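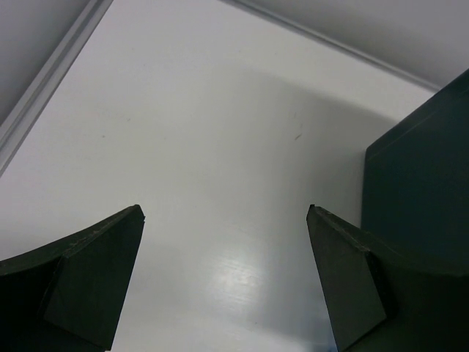

Mackay Regional Screen Program - Cinema Team

Progress report to the Jondoveo Fund, February

What a start to the year! The Bendar cinema has sold 3,043 tickets since reopening, against a full-year target of 4,000, and the Thursday classics are filling up well before the lights go down. People are staying to talk afterwards, too - we've had to push our locking-up time back.

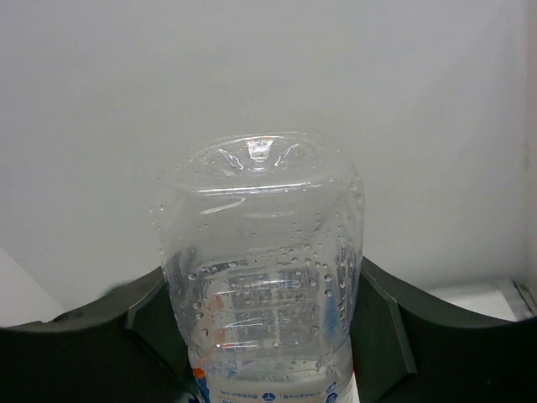

The second-hand projector is in and running, and the new sound desk is wired up. We're still waiting on two speakers for the back row, so that part of the grant remains unspent.

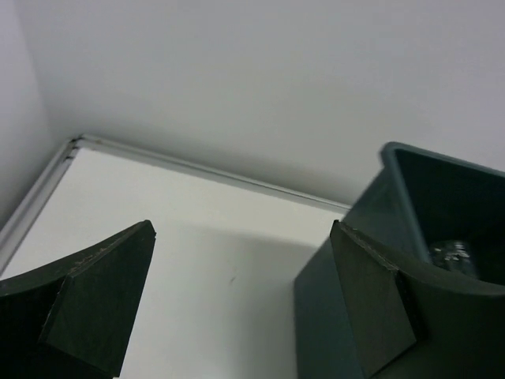 Foyer work begins once the carpet is up. We've kept the colours simple so the old film posters can do the talking. The walls will be a pale grey, close to the one in the photo just before this paragraph, and we've asked the painter for a sample pot first. The ticket counter stays where it is.

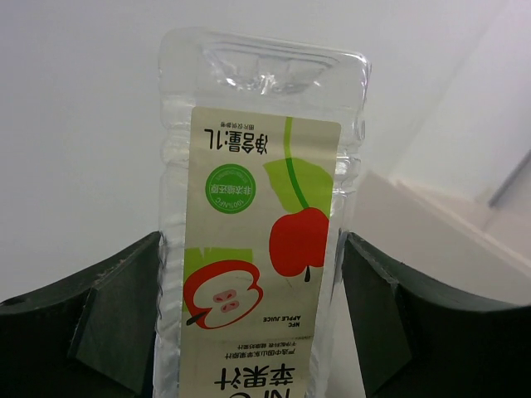 Will the small screening room at Plallon open this season?

We expect it to, with 34 seats to begin with. The chairs are ordered and the fire exit has been signed off - only the screen itself is still to be hung.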